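Ticket: Play produce and dress-up corner, Girkdale room
Opened by: Signe Kristiansen
Status: Closed

Signe, 9:40
Hi all! The market stall set is such a hit, I love it. One snag: the pineapple sheds. I keep finding little white bits near it after we tidy up. Is it the fruit itself coming apart, or something stuck on it? Everything else in the set seems fine.

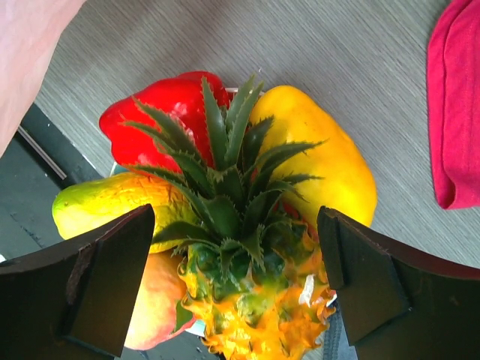
Pineapple on top of the pile, white patch on the right side of the body.

Percy Huamán, 10:15
Great photo, that helps a lot! My guess is leftover label. Try a cloth with warm soapy water and rub along the bumps, going easy near the points. If the patch lifts, it's label. If it stays put, tell me and I'll swap the pineapple from the Kesthorpe box (we have 2 spares).

Signe, 11:05
It lifted! Took roughly 26 minutes with all those spiky bits, but it's lovely and clean now. Second thing while I have you: the red T-shirt on the wooden rack hangs so low that the hem lands on the table. Any ideas?

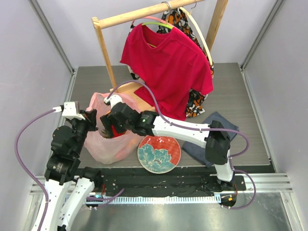 Can the rack still be used while the shirt is this long?
Use it as normal, and fold the shirt once over the hanger's crossbar so the hem stays up.

Percy, 11:30
I've also asked Leif to look for a taller rack in the Ljungberg storeroom. Fingers crossed!

Signe, 1:20
Folded it and the hem clears the table, hooray. Happy to close this. Leif can message me about the rack.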